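Shared workshop members finish second pair of hand-held grippers
Tuesday, August 4, 2020
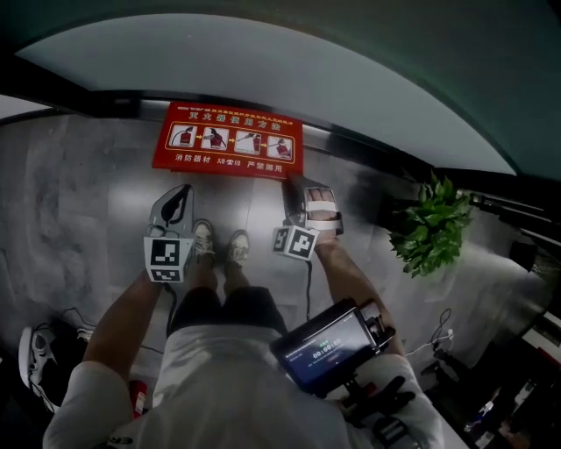 Members of the Jokarby shared workshop have finished a second pair of hand-held grippers for their home-built robot arm and will start recording with them this month, project lead Hala Khalaf said.

The grippers let a person do a task with the same kind of fingers the arm will have. The recordings are then used to train the arm, which the group calls Drondutik. It has been under construction since December and is bolted to a bench at the back of the workshop.

Khalaf said the first pair worked but was tiring to hold. "The handles were too thin and all the weight was out at the front," she said. "After a quarter of an hour you wanted to put them down." The new handles are thicker, and the fingers are gray, with a cube of printed markers mounted on each gripper. Software reads the black-and-white squares to work out where the hand is and which way it is turned.

Getting the cubes right took longest, according to Szabolcs Hegedűs, who did most of the printing. The first set came out slightly off square, and the position readings jumped whenever one face turned away and the next came into view. He reprinted them at a slower speed and glued the markers on with a paper jig. The group threw out six cubes before it had a set it was willing to use.

The cables are still a sore point. Each gripper is wired, and members have asked for a wireless version. Imad Rawashdeh, who handles the electronics, said he would look at it after the summer but did not want to add batteries to something people already find heavy. For now the cables are left long enough for the wearer to stand and turn.

Parts for the new pair cost roughly $48, not counting filament, which came out of the workshop's general stock. The rubber for the finger pads was cut from a sheet left over from another member's vise project.

The first tasks will be simple ones — picking up a cup, folding a dishcloth, putting screws back in a tray. Maya Qudah has written a list of 24, and each will be recorded by more than one member so that the arm does not pick up a single person's habits. Sessions are limited to 30 minutes, with a break before anyone starts another.

Qudah said left-handed members are especially welcome, as nearly everyone who used the first pair was right-handed. No experience with robots is needed, but new people must do the workshop's normal safety walk-through before their first session.

The drawings for the handles and fingers will be put in the members' folder once Hegedűs has corrected the screw lengths. Anyone who downloaded the earlier files should wait for the new ones, as the old cube mount does not fit the new body.

Sign-up sheets are on the board by the laser cutter. Questions about session times should go to Qudah.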